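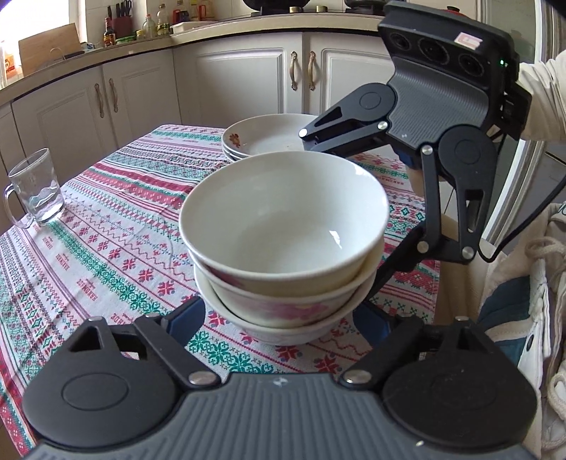
Caradog Vaughan
Thread starter, equipment planning at Hiltley

Budget season again. I have until the end of November to turn "we want to do dishes" into a purchase request, and finance has already asked me if a dish is a capital item.

What we want is table clearing in ordinary homes: bowls, plates, mugs, a patterned tablecloth doing its best to confuse everyone. My draft has 5 pairs of handheld grippers, 2 arms for the bench later on, and a line called "misc" that I'm told has to go. Spare fingertips, cables and storage all live in misc. So does crockery.

Question for people who have done this: do you buy the arms in the same request, or get the handhelds going and go back for arms next year? Owen in finance likes one big number. I like being employed in the spring.

sinkside
Handhelds first. We bought arms up front and they sat under a sheet for 3 months while we argued about doorways. Very nice sheet.

Edileuza Paiva
Sesari, lab operations
Disagree with sinkside. If you don't ask for the arms now, "next year" becomes a place where things go to be forgotten. Put them in the same request with a later delivery date. Our supplier let us split payment over two budget years, and all it cost me was a very long phone call.

Also, 5 pairs is too many unless you have people to hold them. Each pair needs somebody with two free hands and a tolerance for moving the same bowl all afternoon. Did you budget the people?

Caradog Vaughan
The people are in misc.

Edileuza Paiva
Caradog.

mugwump_tools
Whatever you settle on for spares, double it. Fingertips wear, and cables get caught on chair backs, drawer handles, and once on a toddler gate. I'd go down to 3 pairs and spend the rest on things that touch other things. You can run a whole season with one housing and a bag of fingertips. Try it the other way and you own a very expensive paperweight.

sinkside
Seconding spares. Still not seconding arms. A split payment is fine until somebody above you changes and the second half is suddenly a "discussion."

Edileuza Paiva
That's why you get it signed, sinkside.

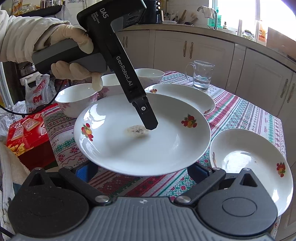

Caradog Vaughan
Okay, revised draft. The request is down to 3 pairs, with spares on their own line and people on another, where Owen can see them and be sad. The part I had badly wrong was consumables. I'd priced crockery as one matching set, as if every house eats off the same flat white circle. Three plates with fruit on them, one of them closer to a bowl, are already more than one kind of grasp, and then there's a crumbly bit of something on the big one that needs its own plan entirely. So food is now a line too. I look forward to defending "crumbs, assorted" in a meeting.

mugwump_tools
Don't call it crumbs. We put "deformable and granular test materials" and it went straight through. It was rice and crackers.

Edileuza Paiva
Much better draft. I'd still want 20 percent held back for whatever the first month teaches you. Ours went on cases, because the ones we ordered from Bavlow were a finger's width too short and we found out with everything already unpacked on the floor.

sinkside
20 percent held back is the first thing finance takes. Hide it in the spares.

Edileuza Paiva
I'm going to pretend I didn't read that, and so is anyone who gets audited.

Caradog Vaughan
Going with held back and labeled, and the arms in the same request with late delivery. Sorry, sinkside. If they end up under a sheet I'll come back and tell you what color it is.

sinkside
Put the sheet in the budget.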